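FOR IMMEDIATE RELEASE

Virora Recalls Arm Control Software After Gripper Fault

Update available now; customers asked to stop using version 7 until it is installed

September 22, 2020

Virora is recalling version 7 of its arm control software after finding a fault that can leave a gripper open when the program reports it as closed. The company is asking all customers who run version 7 to stop moving loads with it until they have installed the update released today.

The fault affects software sold under the Dorkari name for tabletop arms with two-finger grippers. It does not affect the Kandia line, which uses a separate controller.

No injuries have been reported. Virora has received 3 reports of dropped parts. In one of them, a metal part fell onto a workbench and damaged the bench and a cable. The operator was standing outside the marked work area.

What went wrong

When a gripper is told to close, the controller is supposed to wait for a position reading from the fingers before it lets the arm move on. In version 7, a change made in March allowed the controller to accept an old reading if a new one came in late. If the old reading was from an earlier grasp, the program took the gripper to be closed and started the lift, whatever the fingers were doing.

The problem shows up most often when the wrist camera and the arm are both sending data at a high rate. Slower setups may never run into it, but they use the same code and are covered by the recall.

Virora's own tests before release did not catch the fault. Those tests checked that the gripper closed on command, and they checked that the arm lifted on command. They did not check what happened when the reading between the two steps was late. The company should have tested for this and did not.

How it was found

The first report came from Moschos, a parts supplier that uses Dorkari arms to load trays. Virora engineers could not repeat the drop on a real arm and moved the work to simulation, where the delay on each reading can be set by hand. They ran 1059 grasp attempts with delays of different lengths. The controller gave a false "closed" signal in more than 300 of them.

The same set of runs was then repeated with the corrected software. There were no false signals.

Views from the simulated test room:

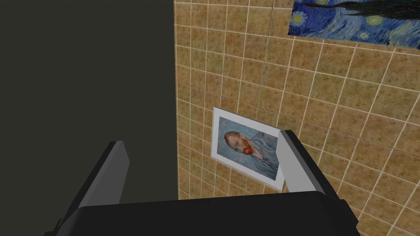
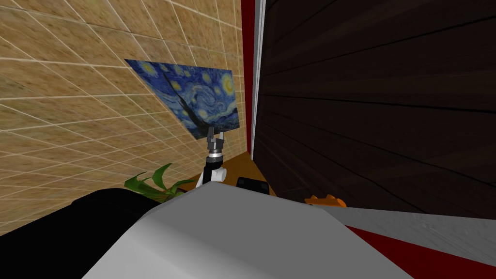
Version 7.1 of the software throws out any finger reading taken before the close command was sent. If no fresh reading arrives in time, the arm stops where it is and shows a fault message. It will not start again until an operator clears the message at the control panel.

Some customers will see more stops than they are used to. Virora is working on a way to cut down on these stops, but will not loosen the check to do it.

What customers should do

Stop any job that lifts or carries a part under version 7. Lower any held load by hand control and keep people clear of the space under the arm while doing so.

Check the version number on the start page of the control panel. Version 6 and earlier do not have the fault and can stay in use.

Install version 7.1 from the customer download page. Restart both the controller and the panel afterward. Restarting only the panel leaves the old code running.

Run the empty-hand check in the setup menu before going back to normal work. The arm should stop and show a fault when the finger sensor cable is unplugged. If it moves, switch it off and call support.

Customers who cannot update right away may go back to version 6. Saved jobs will open in the older version, but speed settings will need to be entered again.

Virora will pay for parts and equipment damaged by a drop that took place under version 7. Claims should include the controller log from the day of the drop. Customers are asked to save the log before they update, as the installer clears it.

The late-reading test is now part of the standard set that every release must pass. Virora is also going back over the other places in the code where the arm waits for a sensor, including the door switch and the tray sensor. The results will be posted on the support page when that work is finished.

About Virora

Virora makes control software for small robot arms used in light assembly, packing and lab work. Its products include Dorkari and Kandia.

Media and customer questions can be sent through the contact form on the Virora website. Customers with a stopped arm should use the support number printed inside the controller door.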